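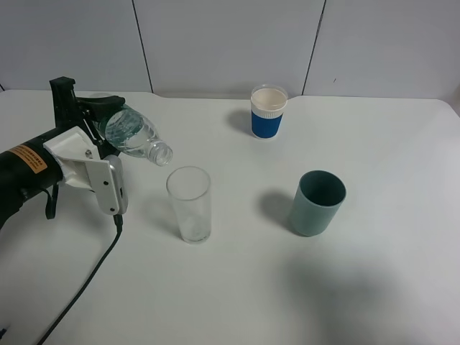 How much water should a person drink in a day?

Graça Coelho gets asked this more than anything else, and her reply is short. "Drink when you're thirsty, and drink a little more when it's hot or you're working hard. Most healthy people don't need a number."

Coelho has spent most of her working life on the other side of the question. She is the taste and odor analyst for the water department in Marnstead, a job that involves sitting in a small room with the door shut and sniffing samples from taps all over town. She also answers the complaint line two afternoons a week. We met at the treatment plant in December, in an office with a view of the settling basins.

She did not plan on this work. She studied chemistry and took a summer job at the plant in Malmont, where she washed glassware. One of the older analysts was out with a cold and the lab was short a person for the tasting panel. "They gave me four cups and asked me which one was different. I got it right. Then they gave me four more. By the end of the week they had me on the schedule."

The test she took that summer is still the one used on new panelists. A person who can't tell the samples apart is thanked and sent back to their regular job. Coelho says it has little to do with talent. "People think you need a special nose. You need a normal nose and you need to pay attention. The hard part is finding words for what you smell. Most people say 'funny.' Funny doesn't help me."

The department keeps a list of words that do help. Earthy and musty are at the top, followed by grassy, fishy, swampy, metallic, chalky and medicinal. New panelists learn them by smelling prepared samples again and again until everyone in the room uses the same word for the same thing. Coelho said one man on her first panel insisted for a month that the musty sample smelled like his grandmother's piano. "We wrote down musty," she said.

Last year the complaint line took 348 calls about taste or smell. Of those, 288 were closed after a conversation and a home visit, with no problem found in the main. I asked whether that meant the callers had imagined it.

"No, and I don't like it when people say that. The water did taste bad. It tasted bad in their kitchen. That's a different thing from the water in the street being bad."

The usual cause, she said, is something between the street and the cup. Old rubber hoses on dishwashers are common. So are filters that were put in years ago and never changed. She has seen refrigerator lines that had been shut off for a season and then opened again. One family on the north side had called three times about a smell of rotten eggs. Coelho filled a cup at the sink and carried it out to the hallway, where it smelled like nothing. The smell was coming up from the drain.

"I tell everybody to do that now. Fill a glass, walk away from the sink, then smell it. If the smell stays behind, clean your drain."

The real problems come mostly in late summer. Marnstead draws its water from the Nolitden reservoir, and when the weather has been warm and still for a few weeks, algae grow near the surface. Some kinds give off a compound that smells like dirt after rain. People can detect it in very small amounts, and some people are far more sensitive than others. Within one household, a teenager may refuse to drink from the tap while the parents notice nothing.

"It won't hurt you," Coelho said. "But you can't tell somebody that water smelling like a garden is fine and expect them to be happy. I wouldn't be happy."

When it happens, the plant adds powdered carbon and changes the depth at which it takes in water. The treatment is messy and costs money, and the operators don't enjoy it. The carbon gets into everything. Coelho keeps an old pair of shoes under her desk for those weeks.

Chlorine is the other regular subject. The level at the tap varies with how far a house is from the plant, so people who move across town sometimes think the water has changed. For anyone bothered by it, she recommends an open pitcher in the refrigerator, left overnight. She does it herself. "I can smell it at work all day. I don't want it at dinner."

I asked what she thought about bottled water. She shrugged. She buys it on road trips and keeps a case in the garage for emergencies. She has run blind tastings with it at the county fair, at a table next to the pie judging, and the tap water usually lands somewhere in the middle. What people like best, in her experience, is whatever is coldest. After the first year she started bringing every sample to room temperature, and the line at the table got shorter.

"Cold hides a lot," she said. "If you want to know what your water tastes like, let it sit out."

The mineral content matters too. Water with almost nothing dissolved in it tastes flat to most people, and some describe it as bitter. Water with a lot of calcium tastes full, or chalky if there is too much. People tend to prefer what they grew up with. Coelho grew up on a well and still likes hard water, though she admits it ruined every kettle her mother owned.

The department is now trying to get more residents onto the panel. A notice went out with the fall bills, and 695 people wrote back, far more than the lab can train. The first group of 8 begins after the holidays, in a meeting room at the old Ahuja building downtown, where the air is better than at the plant. Panelists are asked to skip coffee for an hour beforehand and to leave off perfume and hand lotion. Gum is also out.

Does she ever get tired of it? She thought about that for a while. The sniffing itself is dull, she said, and most samples smell like nothing, and that's what everyone wants. She likes the home visits more. People show her their kitchens and pull out the filter they forgot about, and they want to know if they've been doing something wrong.

"Usually I just tell them to run the tap for a minute in the morning," she said. "They always want it to be more complicated."

Her phone rang twice while we were talking. The second time she picked it up, listened, and asked the caller whether it was the hot water or the cold. It was the hot. She asked when the heater had last been flushed, and reached for a pencil.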